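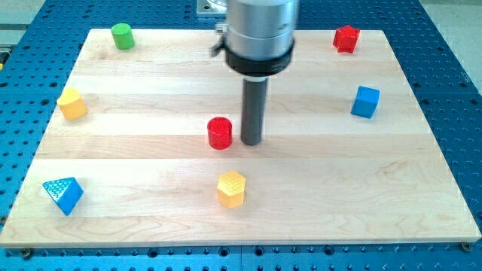

*Block sorting board at the Fadside plant, with the arm's rod over the middle.*

**Will the arms replace packers?**
No packing jobs are being cut at Fadside this year. Two stations on the small parts line move to arms in October. The people there now will go to checking and setup, at the same pay grade.

**Why colored blocks?**
Every Hornov arm gets its first jobs on the blocks before it goes near customer parts. They're cheap, and the mix of cylinders, prisms and a cube gives the arm different shapes to deal with.

**Do I have to learn to program?**
No. Operators take the Ateo basics course, 17 hours, on paid time. It covers starting, stopping, clearing a fault and calling for help. Programming stays with the setup team.

**Can I reach in to move a block?**
Only after you press stop and the light on the post is solid. Same rule as the line - no exceptions for a quick fix.

**Does the arm count toward my numbers?**
No. Arm picks are logged separately. Your weekly target doesn't change.

**Who do I ask about shifts?**
Your shift lead, or the Yadav desk at extension 200. The desk is closed on Sunday.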